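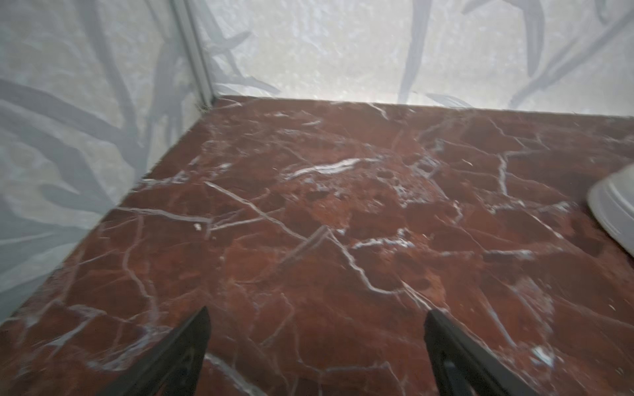
Do you need a fund administrator if your fund is small? Most small funds end up paying for one, and I'd read the fee schedule a second time before signing.

Grikitz quotes a low base rate. Fine. Then look at page 8, where every investor statement past the first 88 is billed separately.

I asked Mollholm what "responsive service" means in the contract. It means a reply within 2 business days. A reply, mind you. It doesn't have to be an answer.

Also asked who signs off on the monthly valuation. Got a brochure.

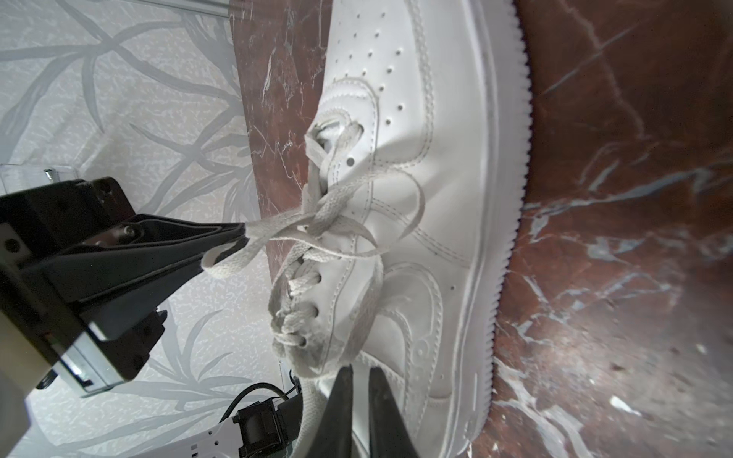 Page last changed: April, 4:10 pm

Update on Nadar. They did send the full schedule, and there's a $762 charge for "transition support" if you leave. So you pay them to hand over your own records.

Kumitz says it has no exit fee. I'd like to see that in writing, and so far I have a phone call.

A few of you asked which one I'd pick. None yet. Get the sample contract first, and check who is on the hook when a number is wrong. In two of the four I've read, it's you.

Still waiting on Grikitz about the audit costs. Will post it here if they ever send it.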